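**Prideck the Goat** is a picture book series for toddlers, written by Eilidh MacAulay and illustrated by Keith Wainwright. I've read the first one so many times that I wrote this entry mostly from memory! Prideck lives on a hill farm and eats things he shouldn't (hats, mail, a kite), and each book runs to 34 pages with flaps on nearly every spread.

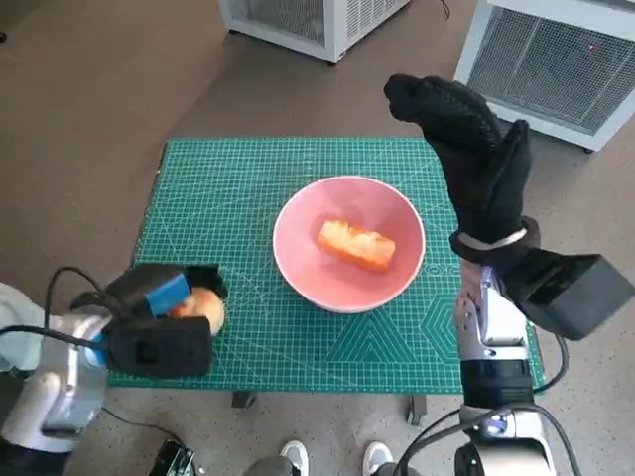

The second book, *Prideck Goes to Town*, came out in November and adds Mrs. Espinoza, the bus driver, who is my favorite by a mile. Wainwright paints in thick gouache, and I think his night pages are lovely. Holix publishes the series in paperback and as board books.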